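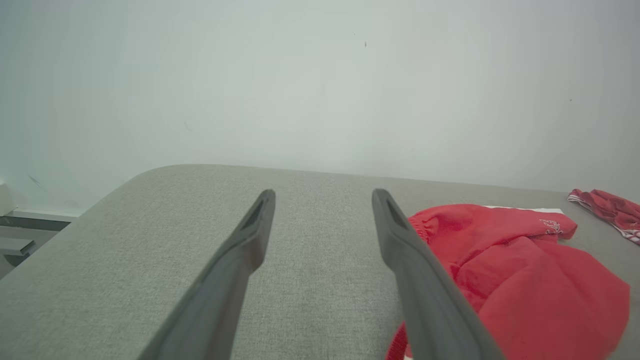 Red on gray: the upholstered seat as a holding area for clothes.

Every home has a surface where clothes go between the dryer and the drawer. For most of my adult life it was a chair. Lately, if the furniture makers have their way, it's meant to be a wide upholstered bench, and I have my doubts.

The pitch from Zurley, whose long gray model has turned up in three apartments I've visited since November, is that the bench gives laundry "a place to land." I don't dispute that it lands. I'm less sure it ever takes off again. A pile on a padded seat looks comfortable, and a comfortable pile can stay put for a week.

Then there's the folding. Zukthorpe, the rival brand, sells its version as a folding station at waist height for people who sit down to the job. I tried folding on one for a month. T-shirts were fine. Sweatshirts were fine if I didn't care much about the sleeves. Anything slippery gave me trouble, and a soft top gives you nothing to press a crease against. 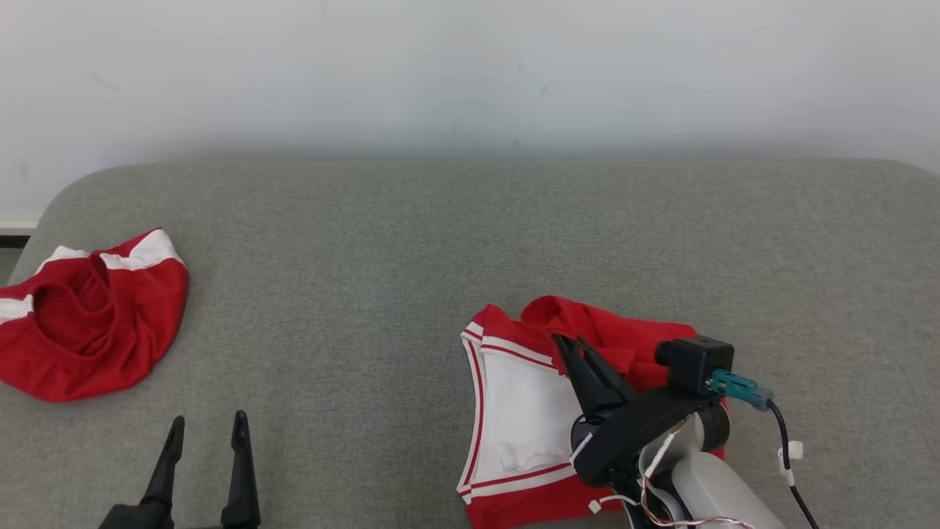
Sports shirts are the real test. The stripes and trim make every mistake obvious, so a fold that would pass on a plain tee looks crooked the minute a white band runs off at an angle. You pinch it up, lay it down, and the lower hem has wandered. On a hard table I can square up a shirt like that in two tries. On the bench it took four, and by then I was ready to roll it up and call it done.

I'll grant the thing a few points. The rounded corners don't snag knits, and a pale gray weave lets you spot a red shirt from across the room (it also shows every smudge, which the catalog skips). And you can sit on it, provided the laundry isn't there first.

But the price bothers me. Mercado, the discount line, wants 1,963 for a bench this size, and the better ones run over 4,000. A kitchen table does the folding for free. If you need somewhere to sit while you put your socks on, buy the bench and enjoy it — just keep the laundry basket somewhere else.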